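Pistau Kitchenware Glossary – data card

Summary
Pistau is a bilingual glossary of household terms, compiled from retail catalogues and repair manuals. It holds 1,586 entries, of which 800 have a recorded regional variant. Format is UTF-8 CSV, one entry per row.

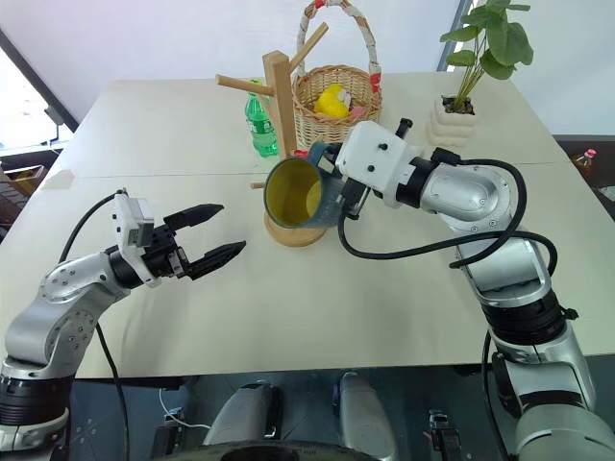

Entry group: mug, tabletop.

Fields
term – headword, lower case
variant – regional form, blank if none
source – catalogue code
colour_term – yes or no

Labelling
Each headword was checked by 3 readers. Disagreements went to Brynhildur Eskildsen, whose decision is final for this release. 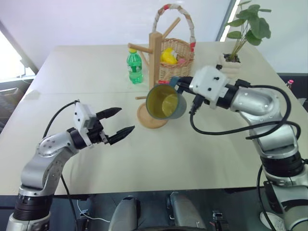

Spelling follows Australian usage. Plurals are listed only where irregular.

Known issues
24 entries from the Mustance catalogue lack a source code. "Cup" and "mug" overlap in older sources and have not been merged.

Maintainers
Tuncay Ersoy, Fumiko Ikeda. Next release: October.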